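Participants wanted: Flarneo student robotics project, fall term

The Flarneo project is looking for 8 students to join its simulation group. Members write and test grasping routines for a two-finger gripper before they are tried on the arm in the Sikder lab. The group meets Mondays at 4. You need basic Python. Robotics experience is welcome but not required.
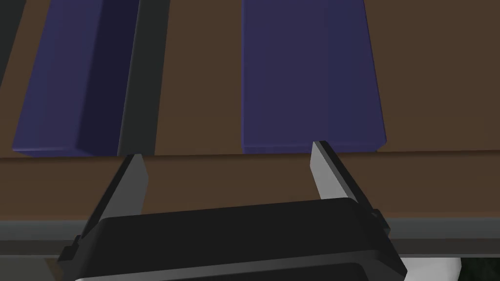
A former member, Ondus, says the first weeks go mostly into setting up scenes and reading logs, and that new people should expect to redo their first script.

Participants receive a $200 stipend for the term. To apply, send a short note and one code sample to the Flarneo desk by the end of October.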